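Edness Household Chores Trial
Inspection checklist, cutlery and tidying tasks, with comments by the inspector
Revision 6, July

Scope: the tasks in the Flenesel flat, bedroom and kitchen. The Zundov arm was checked before in the workshop and has its own list. Marks used are OK, OK with comment, Not OK, Not checked.

1. Work area

1.1 Walking way free of cables and bags. OK
1.2 Surface for the task is stable. OK with comment
Comment: The bed is soft and the cloth moves when the machine pushes on it. For safety I have no objection. For the result it matters a lot, because a fork on a soft surface sinks a little and the fingers must go lower than on a table. Please write the surface in every report, otherwise we compare two different jobs.
1.3 No glass and no sharp knives among the items. OK
1.4 Emergency stop can be reached by a sitting person. OK with comment
Comment: It can be reached, but only with the left hand. Move it to the other side of the chair.

2. Gripper and fingers

2.1 Screws tight, no play in the plates. OK
2.2 Finger tips clean. Not OK
Comment: There was old glue on one tip. It was removed at 14:30 and I checked again, now OK.
2.3 Closing force under the limit on the Gunn sheet. OK
2.4 Pinch points marked with yellow tape. Not OK
Comment: Same remark as in revision 5. The tape was ordered, I am told.

3. Task: sorting of cutlery

3.1 Mixed items are picked one by one. OK with comment
Comment: Thin round things are still the most difficult. A chopstick turns between the fingers if it is not taken near the middle, and then the end can swing to the side. Nobody should have the face near the work during this step. I ask for eye protection for the person who sits closest.

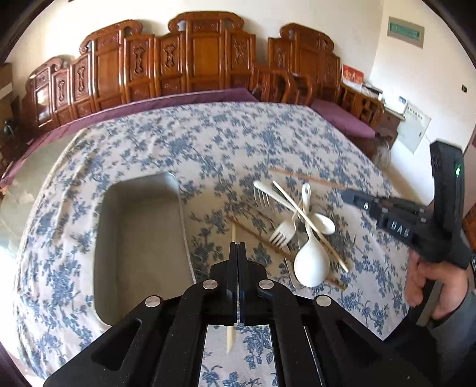 3.2 Items do not break or splinter. OK with comment
Comment: From 100 picks with the machine working alone, 19 had to be repeated. One plastic fork lost a tine. The piece was found and thrown away, but the report did not say this. Small pieces must be reported every time, also when they look harmless.
3.3 Machine stops when a hand comes into the area. Not OK
Comment: It slows down but it does not stop. Until this is repaired, the machine works alone only when all persons are behind the line.
3.4 Overlapping items. Not checked
Comment: The time was too short. I will do it at the next visit.

4. Task: folding and putting away

4.1 Small towels. OK
4.2 Bed cover. Not checked
4.3 Drawer opened and closed without help. Not OK
Comment: The drawer was pulled out completely and fell. The machine did not notice and continued to put spoons where the drawer had been. Use a drawer with a stopper for all further tests.

5. General opinion

I was asked to write if the machine can do this work in a normal home. For sorting with a person near the stop button, I would say yes, slowly. For work without a person in the room, my answer is no for this year. The project log has over 1,000 picks now and this is good, but most of them were made on a hard table.

Open points before the next visit: 1.4, 2.4, 3.3, 3.4, 4.2, 4.3. Please send the changed pages to the Edness office and keep one printed copy in the flat.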